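Sorting the Medical Supplies at Stultbridge

The small medical supplies at the Stultbridge workshop used to be kept in one drawer, and finding a mask meant digging through everything else. Dilek Yaman asked for open bins, with each kind of thing in its own place. Ertuğrul Gündoğdu put together the list of what should be kept and what should be ordered again. 

The bench and the bins
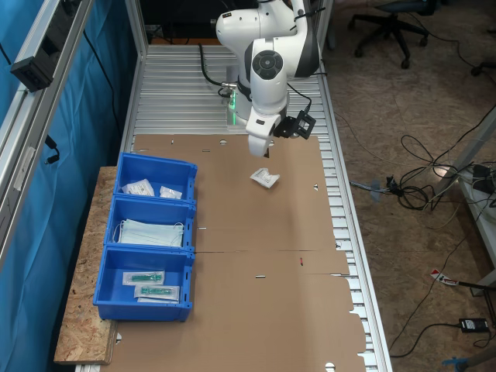 Blue bins along the left side of the bench, with face masks in the middle one.

The bins are lined up front to back. White sealed packets are in the rear one, a larger and a smaller side by side. Light blue masks are stacked in the middle, and the front bin has two clear packages with green items inside. A flattened cardboard box covers most of the bench. One small white pouch is lying on the cardboard.

Gauze swabs

Gauze is the item we go through fastest, mostly for cut fingers. The wrapper on this one is printed in German, English and French. It is marked sterile and carries the REF number 31104-L and the lot number P002194 - both go on the supply list, so the same kind can be ordered again. The paper-like film is well creased, but the brand name, Fuhrmann, is easy to read.

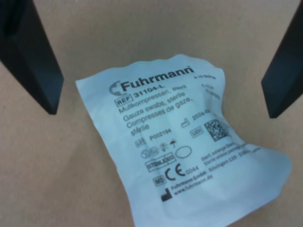
Keeping it in order

Please put unopened packages back in the bin they came from. Anything torn or already opened should not go back at all. Keep the bins out of direct sun and away from the sink - the gauze wrapper has symbols for both sunlight and damp. When a bin is down to its last 3 items, tell Ertuğrul. Masks come in boxes of 50 and the spare boxes are in the hall closet.

Recent galleries

Stultbridge: New Shelves in the Hall Closet
Curkell Tool Wall, Before and After
Packing Up the Wulby Store Room
Shboul Kitchen Drawers
January Cleanout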